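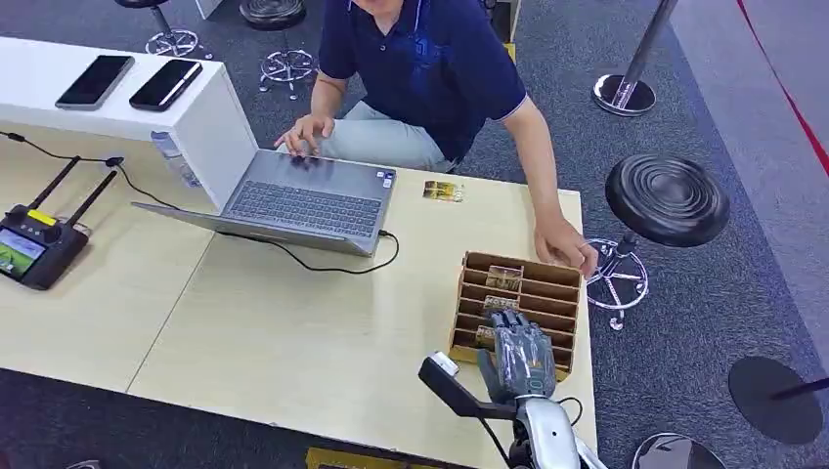

Freeing up disk space on an older PC — quick tips

8/30 batch, cleaned up from the old list. Most of these work on Windows 7, 8.1 and 10. Menu names move a little between them.

Check what you've got first
Open File Explorer, click This PC, look at the bar under the C drive. Red bar = trouble. Try to keep 20 GB free, more if you have a big update coming. Write the number down so you can tell later if any of this did anything.

Disk Cleanup, the second button
Type disk cleanup in the Start search. Everybody runs it once and stops. Click "Clean up system files" and let it scan again, then you get the big stuff: old update files, Windows.old, upgrade logs. Got back 13 GB on my mom's desktop this way. Don't tick Windows.old if you upgraded last week and might want to go back.
Look twice at the Downloads checkbox. Newer versions of Windows 10 list it in there, and if that folder is where you keep your tax PDFs, well.

Temp folder
Windows key + R, type %temp%, Enter. Select all, delete. Some files will say they're in use, hit Skip and move on. Restart first and fewer of them complain. Mine had 417 leftover installer files in it, some going back to January.

Hibernation file
If you never hibernate, turn it off. Open Command Prompt as administrator and type:
powercfg /h off
Enter, done, no message. hiberfil.sys goes away and that can be several gigs. To get it back, same thing with "on". It also turns off Fast Startup so boot may be slower. Laptop people might want to leave this one alone — low battery is exactly when you want hibernate.

Restore points
Control Panel, System, System Protection, Configure. Drag the slider down to 5 percent or so. The Delete button there wipes all your restore points, so use the slider if your not sure.

Find the hogs
Sort by size in any folder, sure, but folders don't show a size that way. In the search box top right, type size:gigantic and wait. Go get coffee. Leobardo Huerta wrote in that he found three copies of the same phone backup with this, almost 30 GB.

Do NOT delete by hand
WinSxS. Looks huge, partly isn't, a lot of what's in there is counted twice.
System32, anything.
The Installer folder in C:\Windows. Delete it and you can't uninstall or patch half your programs.
pagefile.sys — change it in settings if you must.

Move stuff off
Right-click Pictures or Videos, Properties, Location tab, Move. Point it at the second drive. Make a new folder for it first, dont aim it at the bare drive letter, it's a pain to undo.

Empty the Recycle Bin
Yes, last. I forget too. Nothing you deleted counts until you do it.

Reader add-on
Declan Haworth asks about registry cleaners. Skip them, they save you no space worth talking about and I've had one break a printer.

Last updated Aug 30, 2019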